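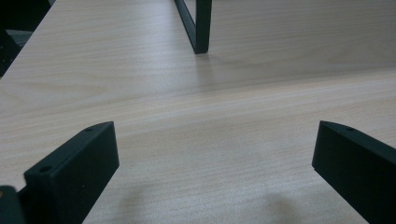 4. Registering a Public Assembly

1. Open the Stistport permit desk and select New Notice.
2. Enter the lead organizer and the expected attendance. Notices above 300 people also require a route map. 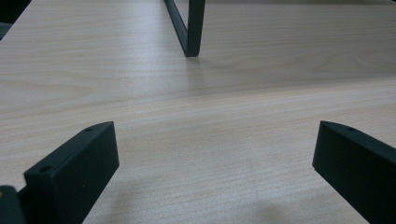
3. Choose the district (Vukwood or Lillidov) and submit.

Note: Form 2429 must be signed by two organizers.

Caution: A submitted notice cannot be edited. To change the route, withdraw the notice and file again.
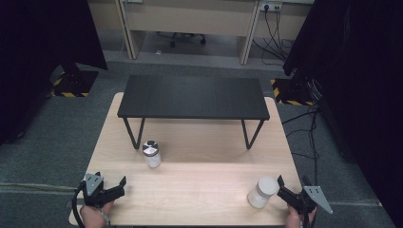

Glass jar and larger white jar on the table.

4. Record the receipt number.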